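4.2 Troop deployment requests and the wording of refusals

The second part of the corpus covers public exchanges in which one government asks another to send soldiers to a third country. Following the coding scheme of Eglītis and Han, each exchange is split into three stages: the request, the domestic debate, and the formal reply. A statement by an armed group that is not a party to the exchange is coded separately as an outside intervention. The unit of analysis is the single news item. Where two outlets carried the same agency report, only the earlier item was kept.

After duplicates were removed, 1696 items remained. Of these, 782 contained at least one direct quotation from an official of the government that had received the request. The remaining items relied on unnamed sources, on statements by the requesting side, or on earlier press reports. Items in the last group were kept in the corpus but left out of the wording analysis, as the original phrasing could not be recovered.

Coding was carried out in the Laur annotation tool by two coders working separately. Disagreements were passed to a third reader (Krūmiņa), whose decision was final. Most disagreements concerned the line between a delay and a refusal. Phrases such as "the matter is under review" were coded as delay unless the same official ruled out a deployment later in the item. References to a United Nations mandate were coded as conditions, even when the speaker presented them as grounds for declining.
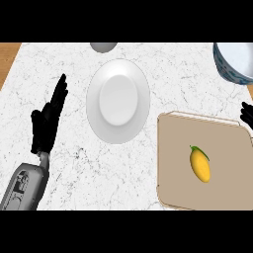

Figure 3. Tabletop with pale marble surface.

Does a warning from an armed group change how a government words its reply?
The corpus shows a change in timing more than in wording. Governments that had been publicly warned took longer to issue a formal reply, but the replies used the same mix of legal and budget arguments found in cases without a warning. Direct mention of the warning was rare and came mostly from opposition members.

This result differs from the account given by Rivadeneira, who argues that warnings push governments toward openly security-based language. Part of the gap may come from the choice of sources. Her material consists of parliamentary records, in which members are pressed to respond to threats by name. Press statements are shorter, are often cleared by the foreign ministry, and leave more room for silence on the point. A direct comparison would need both kinds of text for the same exchange, and the present corpus does not include parliamentary records.

A second difference concerns the requesting side. In the items coded here, requesting governments seldom confirmed that a request had been made until the other side had done so. The request stage is therefore known mainly through the recipient, and its starting date is often uncertain. Where sources gave conflicting dates, the date of first publication was used. This rule shortens the measured interval between request and reply, and the intervals in Table 2 should be read as lower bounds.

Items in languages other than English were read in the Utisel translations. Modal verbs are a known weak point of these translations, and "will not" and "cannot" were merged into a single category for that reason. The merged category is used in all of the tests reported in the next section.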